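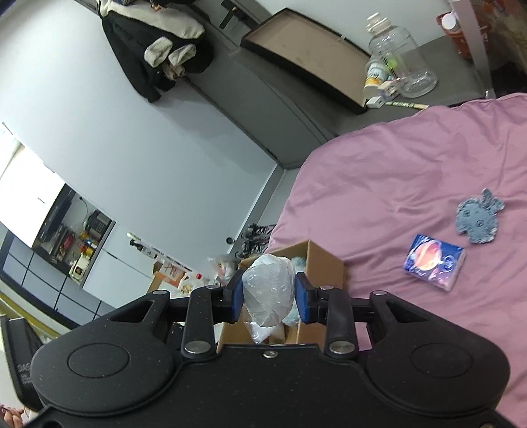

Unpacking was what a visitor from Jarotent had come to ask about, and she put it bluntly: why start with soft things, when a tin or a block would be so much easier to pick up? It was the first question of the open day at Endum's Condport workshop, and the woman who runs the project said she gets it at every visit.

"Because homes are full of soft things," she said. "A tin is the same shape every time. A plastic bag is a new shape every time you touch it."

Her team collects what it calls demonstrations. A person does a household job with a hand-held gripper, and the recording of that job goes into the training for a robot arm. The work is done in lived-in rooms, with beds, shelves and everyday belongings left where they are. She was asked whether a tidy room would give better results.

"It would give quicker ones," she said. "We had a bare table for the first while. The arm did very well at the bare table. Then we took it to a bedroom and it couldn't find the box."

The count stood at 2,042 recordings at the end of September. She was frank that many will be thrown out. Of the last 100 her team checked, 29 were no good, mostly from people rushing. Each person is asked to stop after 40 minutes, and she would like to make that shorter.

"Your wrist tells you before your head does," she said. "People get sloppy and they don't notice. We notice later, when we play it back."

Visitors were given a turn. The fingers open and close with a squeeze of the hand, and most people got the idea in a minute or two, though several pinched too hard at first. One retired nurse said it felt like picking up dressings with forceps. A boy wanted to know if it could pick up his hat. It could, on the second try.

I asked what the arm can do on its own at this stage. She said it can lift a bag out of an open carton most of the time if the flaps are folded well back. Folding the flaps back is a separate job and it is still poor at that.

"I won't put a date on it," she said. "Cavalcanti asked me for one and I didn't give it to them either."

Cavalcanti is paying for the second half of the work, which moves on to kitchens and laundries. Endum is looking for more homes around the harbour for that part - flats as well as houses. Nothing has to be cleaned up beforehand, she said, but pets need to be in another room.

The next open day has not been set. People who want to lend a room can leave their details at the front desk in Condport.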